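Project report – Shared Room Reset, Lenosby building
Group 5
Aug 25, 2023

What we wanted to find out

How long it takes to get a shared study room back to usable, and which stuff keeps ending up in the wrong place. Short project, small budget (500 for the whole thing, most of it not spent). Two rooms compared, Pruvach and Wimau. Pruvach is the one with the round table, Wimau has the long desks.

Method

Each of us did a reset after the last booking of the day. Start the timer at the door, stop when you would be ok with handing the room over. Everything picked up or moved gets a line in the log: what, where it was, where it went. We began in March with a paper log but the handwriting was a problem so switched to a spreadsheet.

Total 378 lines in the log. Some doubles were taken out before we made the table in the appendix.

Results

Paper was the biggest group in both rooms. Then cups, then cables. Chairs we nearly left out becuase everyone moves chairs, but they take time so they stayed in.

Pruvach was slower. Roughly 42 minutes in the worst case, that was the evening after a poster workshop. Wimau never came close to that.

Things we noticed in Pruvach:

– Paper gets dropped near the wastebasket and not in it. Litter on the floor by the white table at the back, with the basket standing right beside it. Same thing in lots of log entries.

– Cups stay on the round table. Usually one, in the middle.

– Power strip lives on the floor behind the round table. Cables go off in different directions, so you have to step over them to reach the back. A plug adapter on the floor too.

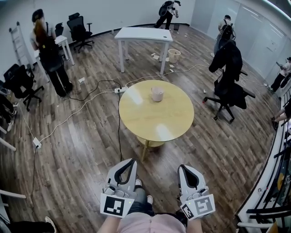 What we would change

Move the wastebasket closer to the door. Fix the power strip to the wall, or at least run the cables along it. A tray for cups – cheap, Tam has them.

Did not get to test any of this, ran out of time. Next group could start with the cables, thats where the most minutes went per item.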